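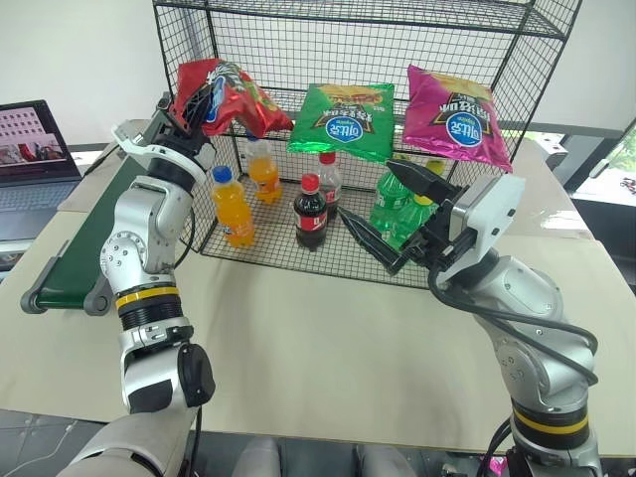
Yi-chun Lau wrote in to say that a snack rack is a cry for help, and that grown adults should be able to find a bag of crisps in a cupboard. I have seen Yi-chun's cupboard. We will proceed.

How to stock a small wire rack with fizz and crisps

You will need a black mesh rack with a shelf up top and open space below, a table that doesn't wobble, a few bottles and a few bags. Mine came from a shop called Jerkutberg and took one evening and most of my good temper to put together. The Clistano version is said to clip together faster. I have 50 spare clips from mine if anyone wants them.

Step 1. Put it where it's going to live

Do this while the rack is empty. A loaded one can be moved, but the bottles will all lean over to discuss it. Leave a bit of room at the sides for elbows, and check that all four corners touch the table.

Step 2. Bottles first, and at the bottom

Heavy things go low. I keep each flavour to its own column, with orange on the left, cola in the middle and the green stuff on the right, one bottle in front of another. When the front one goes, pull the back one forward. Guests will not do this. Guests will take the back one.

Small soft drink bottles have lumpy bases, and a lump likes to find a gap in the mesh. Give each one a quarter turn until it stops rocking. While you're down there, look through the grid at the surface underneath, where crumbs collect and retire.
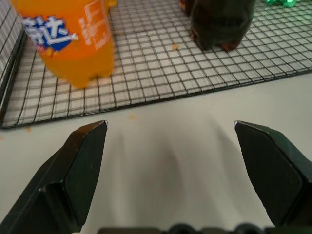
Step 3. Crisps up top

Bags go in last. Red, green and pink is my order, for no reason that would survive questioning. Face the fronts outwards and hold each bag by a top corner when you move it, as a hand round the middle gives you gravel. If one slumps, let some air in behind it and try again. Eskil Åberg uses pegs. It looks like washing day, but nothing has fallen off since December.

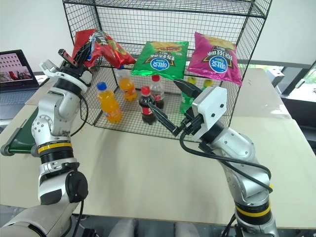 Step 4. Keeping it going

Top up the bottles before the bags. Lift everything off now and then and wipe under the rack with a damp cloth, then dry the wires or they'll leave marks. Opened bags don't go back on the shelf. Fold them over and hide them behind the bread bin, where they will be gone by bedtime anyway.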